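Relta Opens Its Tabletop Workshop to Neighbors, Schools and Anyone With a Scratched Dining Table

Furniture maker introduces the Stureo gray wood-grain surface and a month of free evening classes on caring for the tables people already own

January. Relta, the family-run maker of kitchen and dining tables, is very happy to announce the opening of its new public workshop, along with the arrival of Stureo, a tabletop finish in soft, streaked gray that the company has been working toward for longer than anyone there likes to admit. The workshop will welcome visitors every evening this month from 6:30 p.m., and there is no charge to come in, sit down, run a hand over the samples and ask as many questions as you please.

Stureo began, as a good many things at Relta do, with a conversation over lunch. Founder Teresa Pacheco had been hearing from customers that they loved the look of weathered wood but found the real thing hard to live with, what with the crumbs in the cracks and the rings left by coffee cups. She wanted a top with the long, quiet lines of an old barn board and a face flat enough to roll out pie dough on. It took 29 trial panels to get there, and every one of them was carried home by somebody on the staff and used for breakfast, homework and bills before a decision was made.

"I kept sending them back," said Pacheco. "One was too blue, and one looked lovely in the shop and like wet cement in my kitchen. My daughter finally asked whether we were ever going to have a table that stayed put for a whole week. When the last one came home I put my grandmother's yellow bowl on it and I just knew, and I called Ye-seo that same night, probably a good deal later than I should have."

Ye-seo Hwang, who leads finish design at Relta, drew the grain pattern by hand before it was ever made into a panel. She wanted the streaks to wander a little, the way they do in a real plank, with darker and lighter passages that never line up too neatly from one end of the table to the other.

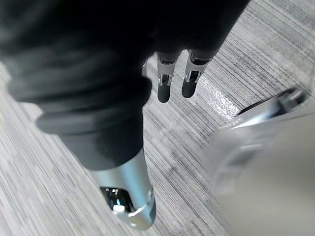
Gray can be a chilly color in a home, and Hwang spent a good part of the project warming it up. The finished tone is meant to sit comfortably next to oak chairs, painted chairs, or the mismatched set that so many of us have gathered over the years from parents and yard sales. "People worry about matching," she said. "I would much rather they worried about whether there's room for one more plate."

The first table to carry the finish is the Skullel, a plain four-legged dining table with softened corners, priced at $920. It seats six on an ordinary evening and eight when the cousins come (a bit of elbow-bumping is to be expected, and we think it does a family good). A matching bench, the Jang, will follow in the spring, and customers who buy the table now may put their names down for one without a deposit.

The evening classes will be taught by Rosimeire Brito, who has repaired tables for Relta from the very beginning and has opinions on furniture polish that are well worth the trip. She will cover everyday cleaning, lifting out old wax, dealing with heat marks and tightening legs that have started to wobble. Each class runs 2 hours and has room for 30 people. Visitors are warmly invited to bring a drawer front, a leaf or any other piece small enough to carry, whoever made it.

"Please don't clean it up before you come," said Brito. "I want to see the marks. If you scrub it the night before, then I have to guess, and I'm not as good at guessing as I used to be."

Places in the classes can be reserved at the front desk or by telephone, and sample squares of the Stureo finish are free to take home. Tea and something baked will be on hand each evening for as long as they last. The workshop is on the ground floor, with step-free entry from the parking lot.

For class reservations, press visits and loans of a Skullel table, please contact Darcy Li in the Relta front office.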